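Cendley shared workshop shows its home-built robot arm, opens bench to the public

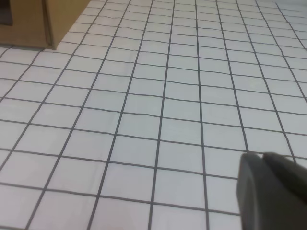
Release no. 30, page 1
August 19, 2019 – Forkbridge. The Altari arm is up and moving. Started in April on a back bench at the Cendley workshop, built by members on evenings and weekends. Parts bill so far: $1,033. Almost 200 hours in.

Current job is finding a cardboard box on a gridded sheet and getting the gray gripper over to it. Grid is for checking where the arm thinks it is against where it really is. Sheet needs to lie flatter – creases throw off the readings. New one is on order.

Wrist joint runs on the Yazdani board, our own design, second version. Wiring diagrams and cut files free to anyone who asks at the front desk. Paper copies to, while they last.

Open bench every Monday evening, no sign up needed. Bring saftey glasses if you have them. Press welcome, please call the workshop first.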